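Subject: Re: Open day in July – who is coming?

Hello everyone, and thank you for all the kind replies!
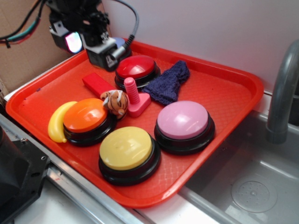

Jurgita wrote:
> Could somebody tell me what the arm will be doing at the demonstration?
> My sister's kids want to come along (they are 9 and 13) and I'd like
> to know if they can have a turn. Also, is it still at Grīnberga?
> Jurgita Zariņš

Yes, still at Grīnberga, same door as last time. The arm will be working over the red-orange tray by the sink, with the four big buzzers on it and a few odds and ends mixed in – the banana, the little tiger, the pink bolt and so on. Visitors pick an object and we ask the arm to go for it, so your sister's kids can certainly have a turn, and I suspect the tiger will be asked for more than anything else! Please remind them to stay behind the tape while it's moving.

We start at 2 and I'd like to keep each group to 20 people, so do write back if you are bringing family. The folks from Viretti are coming too and have promised to say a few words on how they teach their arm at Bivden, which I've been wanting to hear for ages (I missed it last year with that awful cold).

Parking is easier behind the building. Oh, and if anyone has a spare extension cord, a long one, please bring it.

Warmly,
Dzintra Vaher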